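4.3 Cleaning and storing the cover

Clean the Pellex cover every 25 uses, or sooner if it is marked.

1. Release the two side clips and lift the cover off the base.
2. Brush out the seams with a dry, soft brush.
3. Wipe the outside with a damp cloth and mild soap. Work from the top down.
4. Wipe again with clean water – do not soak the padding.
5. Leave the cover to dry flat, away from heaters.
6. Refit the cover and press each clip until it clicks.

Caution: Do not machine wash. Do not use bleach or solvent cleaners on printed or raised decoration.

Note: Light creases from packing are normal. They fade with use.

For storage longer than 51 days, use the Madero bag and keep the cover at a humidity below 75 percent. Do not stack anything on top of it. If a clip is cracked, order a replacement set before using the cover again – see section 6.

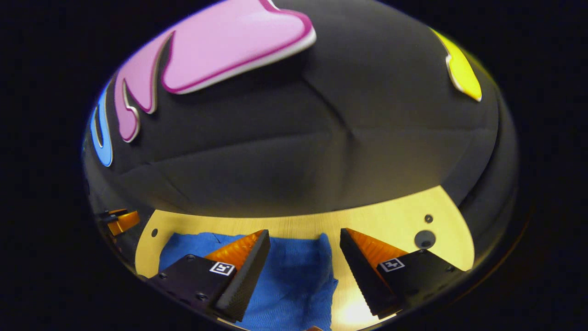
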